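Skotmont Student Robotics > Build Threads > Tidy-up task, pair handling

dukell_pete
Team 4 update for April. The task is unchanged: pick up a pair of kids' shoes from the floor, put them in an open cubby, toes in. We are collecting hand-held demos before anything gets bolted to the arm. 84 recorded so far, 77 kept after review. The rejects were mostly tracking loss on fast turns.

Current grip is both shoes at once, one blue pad on the inside of each, toes pointing away from the tool. Jaw force is whatever the operator's hand gives. We don't log it yet.

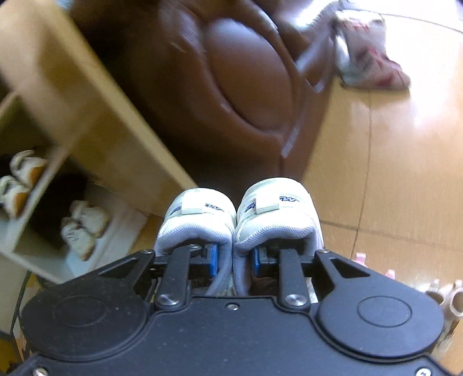
Yevdokiia Karpenko thinks the pair grasp should be dropped from the set. Her point at the last review was that a policy trained on it has no recovery if one shoe slides, and the rules score each shoe separately anyway.

dukell_pete
Scored separately, yes, but the clock is shared. One trip beats two.

carre_m
Only if the trip succeeds. Do you have a drop rate for pairs vs. singles?

dukell_pete
Not split out. The labels just say keep or reject. I can relabel this week.

skomatis
Relabel first, argue after. Also put the closure type in the metadata. Hook-and-loop straps hold their shape, laces get into the linkage. We lost a pivot screw that way last season.

Yevdokiia Karpenko
I'm not against pairs in general. I'm against mixing them with singles under one task label. Split the label and I'll withdraw the objection.

carre_m
Agree with the split. Disagree on the clock argument until there are numbers.

dukell_pete
Fine. Two labels, closure field added, jaw width logged from the next batch. Pad swap waits until that is in.

skomatis
What are you using for jaw width, encoder or tags?

dukell_pete
Tags. The encoder board is still on order.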